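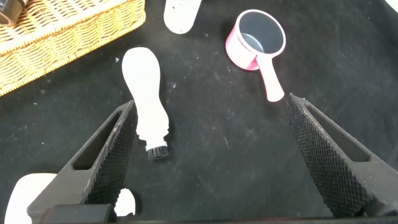
Emrys Griffiths wrote in to ask whether a basket that smells musty can be saved or should go in the trash. It can usually be saved, and that question comes first because we get it more than any other.

Caring for Woven Baskets: Common Questions

My basket smells musty. What do I do?
Take it outside on a dry day and leave it in the shade with plenty of air around it. Sprinkle baking soda inside, wait overnight, then brush it out. If the smell is still there after a second try, look under the rim for mold.

Can I wash a wicker basket?
Yes, if it has no paint, paper or glued lining. Use cool water with a drop of dish soap and a soft brush. Rinse fast and stand it upside down to dry. Don't soak it, and don't put it in the dishwasher.

How do I get dust out of the weave?
A dry paintbrush works best. A vacuum with the brush attachment is fine on low. Canned air tends to push dirt deeper into the corners.

The strands are cracking. Is it too late?
Cracks that have already opened won't close. You can slow down new ones by misting the basket lightly a few times over the winter and keeping it off radiators.

A strand has come loose at the rim. Can I fix it myself?
Dampen the end with a wet cloth for 20 minutes, tuck it back under the next strand and hold it with a clothespin until dry. A dot of wood glue helps. For a broken handle we send people to a repair shop - handles carry weight and a home fix often fails.

Do you sell replacement reed?
We carry the Wisteo flat reed in coils. The Saser round reed is out of stock until May.

Should I varnish it?
We don't. Varnish chips as the basket flexes, and after that it is hard to clean.

Can I keep bread or fruit in it?
Line it with a cloth first. Check fruit every day or so, as juice stains are very hard to get out.

Questions? Use the contact form or stop by the counter. Closed Sunday.
© Calus Basket Supply | Contact | Back to top

Comments (3)

Svend Bergmann
The clothespin fix held on my laundry basket. I had to wet the strand twice, it was very stiff.

marge_k
Does the baking soda work on seagrass too?

Emrys Griffiths
Thanks for answering. Mine needed 7 days on the porch but the smell is gone.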